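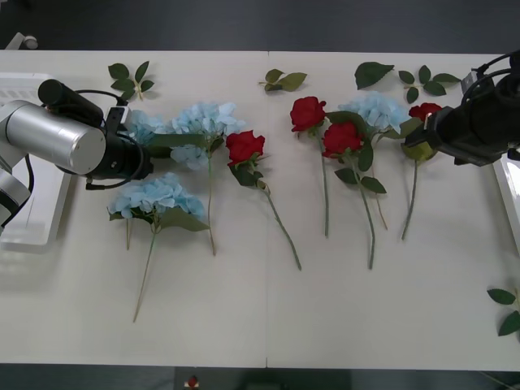

Working order for artificial hydrangeas and roses in a long low arrangement, and loose leaves

posted by seamallowance_z

What is the correct order for setting artificial hydrangeas and roses into a low table arrangement, and how should leaves that have come off the stems be put back?

The arrangement is for a hall table in Zoltotthorpe, viewed from both sides. The trough is 1000 mm long and shallow. Flowers are fabric heads on plastic-coated wire stems. The base is dry foam. I have tried starting with the roses and the hydrangeas then hide them. I have tried starting with the hydrangeas and cannot get a rose stem through without pushing a head sideways. Several leaves have also come away in storage and I don't know whether to glue them or leave them off. I have a hot glue gun and a bottle of Zevalex clear fabric adhesive.

foamblock

Set the hydrangeas first, the roses second and the leaves last. Hydrangea heads fix the outline and the height. Roses go into the gaps between them and sit slightly proud. Leaves cover the foam and the wire, so they can't be placed properly until both kinds of flower are in.

The difficulty you describe with getting a rose stem through usually comes from seating the hydrangeas fully on the first pass. Push them in to half depth only. Place every head, check the outline from both long sides and from a seated position, then place the roses, then press everything down to final depth.

Details, in the order I do it:

Lay everything out flat first. A plain pale table is best, longer than the trough if you have one. Put the flowers down in a row in the order they will stand, heads to one side and stems all pointing the same way, and loose leaves in a separate group. Colour clumping shows up quickly when the row is flat. It is slow to correct once the stems are in foam, as each withdrawn stem leaves a hole that won't grip a second time.

Reshape the heads while they are on the table. Fabric hydrangeas flatten on whichever side they were stored. Hold the head just below the calyx and open the florets outward from the centre with a fingertip. A hair dryer on its lowest heat setting helps with set creases. Keep it moving. Some printed petals go shiny if the heat stays in one spot.

Handle roses by the stem immediately under the bloom. The head on most of them is only a push fit over a moulded peg, and lifting by the petals will pull it off. If a head does come off, a small dab of adhesive on the peg is enough. Glue in the socket gets squeezed up into the petals and stains them grey.

Cut the stems after the layout is settled. For a low trough I leave a length equal to the foam depth plus a small allowance above the rim, and I cut the wire at a slant. Use side cutters. Secateurs will do it, but the wire nicks the blade.

Set the end flowers before the middle ones. The ends should lean outward, with the stem going into the foam at an angle back toward the centre. The middle stems are vertical.

Leaves: most of them were never glued. The leaf has a moulded collar that slides up the stem and is held by friction, and in storage the collar works loose. Slide it back up to the raised bump on the stem. If it won't stay, wrap a single turn of florist's tape under it. Only glue a leaf if the collar has split. Spare leaves with no collar can be fixed to a short length of Trerer stem wire along the midrib at the back and pushed straight into the foam, which also gives you better control over the angle than a leaf on a flower stem.

Don't use hot glue near dry foam. It melts a cavity and the stem wobbles in it.

trough_and_trellis

Agree with most of the above but not with hydrangeas always going first. It depends on the head size. If the hydrangea is much wider than the rose, yes, hydrangea first. If they are close in size, I place the roses first at even spacing along the centre line and fit the hydrangeas to either side.

For a trough seen from both sides you need to stagger. Mark the long centre line on the foam with a pencil and put alternate flowers to the left and right of it by a finger's width. A single straight row looks like a fence from the side and shows foam from above.

On the foam itself: dry foam is grey or brown and the fresh-flower sort is green. The green one crumbles if used dry. People mix them up. Glue the dry block to the bottom of the trough and let it cure before loading it, or the whole thing lifts the first time someone straightens a flower. Check that the bore of your holes suits the stem. My thicker hydrangea stems are 6 mm over the plastic and I pre-pierce for those with a skewer slightly thinner than the stem. Rose stems go in without.

The Zevalex adhesive is all right for collars and petals. It dries clear but it is slow, so peg the piece and leave it overnight. It does not hold wire to plastic very well and I would tape that joint instead.

If the arrangement is coming apart again after the season, don't glue anything that can be taped. I store mine in a Solberg archive carton with the heads all at one end and tissue between the layers, and the leaves bagged separately by size. The flat carton is better than standing them in a bucket, where the bottom heads get crushed by whatever falls over. Mine go away in November and come out with very little reshaping needed.

kettle_on_low

i just stick them in and bend them until it looks right. 8 flowers did my whole windowsill. for dust use a dry paintbrush

seamallowance_z

Half depth on the first pass fixed the main problem. I used the hydrangea-first order, staggered along a pencil line as suggested. The leaf collars did slide back up, apart from one that had split, which I taped.

One follow-up. With the trough loaded, the two end hydrangeas rotate under their own weight, so the fuller side of the head ends up facing the floor. The stem is firm in the foam and doesn't pull out. It only turns.

foamblock

Round stem in a round hole. Withdraw it, bend the last part of the wire into a short L with pliers and push it in again a little to one side of the old hole, with the foot of the L pointing toward the centre. The foot stops it turning. Alternatively, tape a second piece of wire alongside the stem so that both enter the foam. I use the second method for heavy heads and leave some 4 cm of overlap at the taped section.

Turn the head to the position you want before bending, as it can't be corrected afterwards without another hole.

trough_and_trellis

The doubled wire is the better of the two if the foam is shallow. The L needs depth below it or it breaks through the bottom.

Community Help > Home and Craft > Artificial Flowers > Arranging and Storage

Contact | Copyright the contributors | Back to top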